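Lining a craft nook in tartan - too much?

mererid_j
Three sides done in the loud plaid, pale marbled top left alone. My sister says it's like sitting inside a biscuit tin. Opinions?

L_Eder
Your sister is being kind. I'd keep the back wall, pastels and all, and paint the other two white. 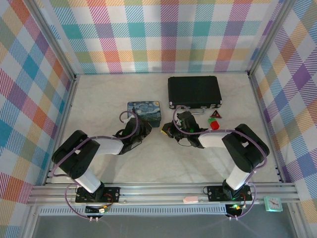

The aluminium corner posts can stay. They're the only calm thing in there.

uzma.s
Disagree with Lorenz. Plain walls are for dentists. My one gripe is that the right side goes very purple and orange, and the back doesn't.

mererid_j
Same roll, I swear. 23 quid from Brimell.

L_Eder
Then Brimell owes you an apology.

sohailb
Keep all three. And put the briefcase away, it makes the place look like a tax office with a hangover.

mererid_j
The briefcase stays. Might do the ceiling next.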